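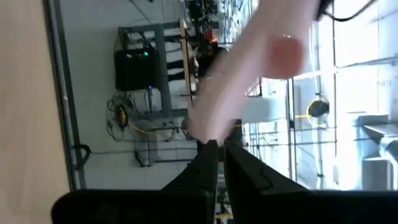
Learning > Young Readers > The Human Body > Touch

How Does Your Sense of Touch Work?

Saturday, January 11, 2020
By the Education Office, Kemard Museum of Health

Your skin is the largest organ you can see on your body. It keeps water in and germs out, and it helps you stay at the right temperature. It is also the home of your sense of touch.

Inside the skin are very small parts called receptors. Each kind of receptor has its own work to do. Some respond when the skin is pressed. Others respond when it is stretched, or when something brushes lightly across it. Separate nerve endings respond to heat, to cold and to things that could hurt you.

When a receptor is set off, it sends a signal along a nerve. A nerve is a little like a long thread made of living cells. The signal travels up the arm or leg to the spinal cord, which runs down the middle of your back, and from there to the brain. The brain then works out what you have touched and where on your body you felt it.

Why are fingertips so sensitive?

Receptors are not spread evenly. Your fingertips and lips have a great many of them packed close together. Your back has far fewer. For this reason you can feel the small raised dots of braille with a finger, but you could not read them with your shoulder.

You can test this with a partner. Ask your partner to close both eyes. Touch the tip of one finger gently with the blunt ends of two pencils, held a short distance apart, and ask how many points can be felt. Do the same on the back of the arm. On the arm, two points often feel like one.

Why do you stop noticing your socks?

When you first pull on your socks, you feel them clearly. A few minutes later you have probably forgotten them. Many receptors send strong signals when something changes and weaker signals when it stays the same. Scientists call this adaptation. It leaves your brain free to pay attention to new things – a tap on the arm, for instance, or an insect landing on your neck.

What is a reflex?

If you touch something very hot, your hand pulls back before you have time to think. The message to move comes from the spinal cord, so it does not have to wait for the brain. You feel the pain a moment later.

Words to know

Receptor: a part of the body that responds to touch, heat, light or another signal.
Nerve: a bundle of fibers that carries messages through the body.
Reflex: a quick movement that you do not have to plan.

Visiting the museum

The Touch Gallery is on level 2, beside the Hostar Reading Room. It holds 65 objects that visitors may handle. School groups should reserve a place before the end of April.

Comments (3)

We tried the pencil test in our class and the back of the arm was the hardest. My partner got it wrong every time.

Is the gallery open on Sundays? We would be coming on the train from Zhuravel.

why does it tickle when someone else does it but not when i do it myself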